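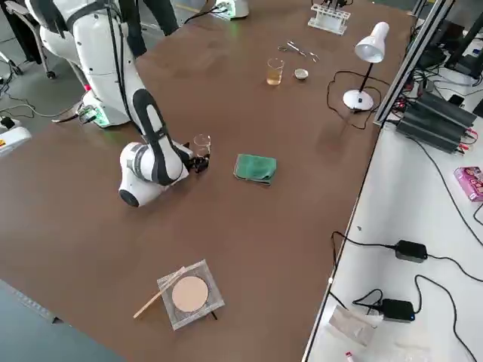 Arm 1 with the empty beaker. The other beaker, with the yellow liquid, is farther back.

starnberg_lab
Posted March 27, 2021
Project thread for our student team. The task is the chem bench set: pick up glassware, move it to a marked spot, put it down without tipping it. The cloth is the target for the beaker. Tube rack comes after that. We have 60 attempts logged on the beaker so far and I would like opinions on grip force before we do more.

Right now we close to a fixed width. Liis Vaher wrote that part in December and it was fine on plastic cups. Glass is different. If the width is one step too small the fingers stall and the controller faults.

pramanik
What do you do on a fault? Open, or hold?

starnberg_lab
Hold, then ask the operator. Opening would drop it.

gearbox1922
I would get rid of fixed width. Close slowly and stop on motor current. We did that in our club at Varusville and it took one afternoon.

ejyeon
Eun-ji Yeon here, I do the wrist camera side on the same team. We tried current. The reading jumps when the fingers start moving and it jumps again at contact, and on a light beaker the second jump is small. I don't trust it yet.

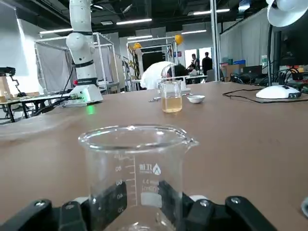
Wrist view, beaker in the grip. The graduation marks are readable at this distance.

My preference is to use the camera to find the rim and the marks, work out which size of beaker it is, and look up the width from a table. We only have a few sizes.

gearbox1922
That's a lot of vision work to avoid one filter. Ignore the first part of the motion and the startup jump is gone.

ejyeon
Sure, but then you are blind for that part. If the beaker is off center one finger touches early and pushes it.

primex_kid
Off center is the real problem IMO. Our team lost more points to bad approach than to bad grip. Does the rulebook let you put tape on the fingers? We used thin rubber and could be sloppier with the width.

starnberg_lab
Rule is you can cover the fingers but it has to be the same covering for every task. Rubber might be bad for the tubes. They need to slide a little when you let go.

pramanik
How far are you on the rack?

ejyeon
Not far. A tube standing up in its hole is OK. A tube lying across the top at an angle is what we are working on now, and from straight above it is hard to pick out clear glass against a white rack.
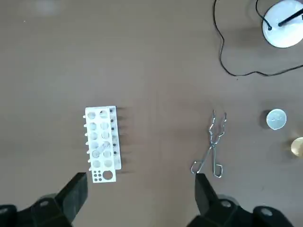
The shadows don't help either. The detector likes the dark streaks beside the rack better than it likes the tube. I have 107 labeled pictures for this and need more with the lamp in other positions.

gearbox1922
Turn the lamp off?

ejyeon
The lamp is part of the set. It stays.

primex_kid
Then move the arm lower and look from the side before you pick. Costs a few seconds.

starnberg_lab
We have time to spare on that task so I will try it. For the beaker I'm going to run both ways, current stop with the first part ignored and the lookup table, same start positions. Liis wants 2 people at the bench for those runs, one on the stop button. Will post the logs when we have them.

gearbox1922
Post the raw current too please, not only pass/fail.

starnberg_lab
Will do.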